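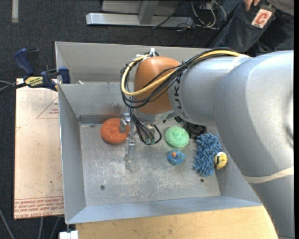 Re: Arm stopping dead halfway through a run

Hello all, and thanks to everyone who wrote back, on list and off. I've been putting off a proper answer until I had something worth saying, and now I have, more or less. The stops are nearly all down to the cable bundle, or to one cable in it at any rate. If you look at how ours is dressed, it comes along the top of the arm, slants across the orange-brown wrist housing, loops round the left of it and drops to the gripper, with the yellow cable making a wide curve of its own across the front. That curve is the bit I should have been staring at from the start. It was tied up with the wrist more or less straight, and when the wrist turns a long way over to get at something near a side wall of the bin, the yellow one runs out of slack before the black ones do.

Somebody wrote, on Wednesday, February 5, 2020:

> Is it a real collision stop or is the link to the gripper dropping?
> We had the same symptoms on the Talville cell and spent ages
> fiddling with force limits, when all along it was a connector
> backing out by a hair. Does your log say which comes first? Also,
> does it happen in any particular part of the bin? Ours only ever
> did it at one end. And please tell me you have a guard or at least
> a line on the floor while you're testing this, as an arm that
> stops for no reason can start again for no reason too.

Taking those in order.

It's the link dropping. I'd have sworn blind it was a collision, as the message on the pendant says so in big letters, but when I finally pulled the full log the gripper goes quiet first and the collision message follows. Our cell program (the one we got from Zulteo, much patched by me) treats a silent gripper as a crash and halts the lot. Fair enough, I suppose, but it would be nice if it said which! I lost most of October to lowering speeds and raising force limits, and I've now put every one of those back to where it was. If anybody copied my settings from my last message, please don't use them.

As for where in the bin, yes, very much so. I went back through 1,784 picks and found 284 stops, and 260 of those were with the wrist turned past 70 degrees. Soft things are the worst for it, the mesh scrubbers and the blue mitt with all the stubby fingers, because the grasp planner likes to come at them from odd angles. The remaining 24 I can't explain yet. A few look like the connector trouble you describe, so I've been giving the green ones a gentle tug before each run. Not very scientific, I know.

On the safety side, you were right to ask, and I'm a bit embarrassed. After a stop I'd got into the habit of leaning over, pushing the cables back with my hand and pressing resume. Last week I did that and the arm finished the move it had been halfway through, with my sleeve not very far from it. No harm done, but I had to go and have a cup of tea. The rule here now is that you press the emergency stop before anybody reaches over the bin, and resume has been switched off altogether, so the arm has to be sent home slowly and the run started afresh. It costs us time and there has been grumbling, but I'm not budging on it.

What I've got planned for the cable is a longer yellow one, with the tie moved further back so the slack can travel. Gittins have quoted me for a spring return that keeps the loop off the wrist, and Rondex do a sleeve which is a lot cheaper but looks stiff to me. Has anyone here used either of them on an arm this size? I'm mainly worried about the sleeve rubbing on the housing – and about it snagging on the gripper brackets when the wrist comes back the other way.

Until the parts turn up I've limited the wrist to 60 degrees in software. We can't get at things right in the corners, which is a nuisance, but I can live with it for a fortnight. I'll post the log script as well once I've tidied it up a bit, if it's any use to people.

Cheers for now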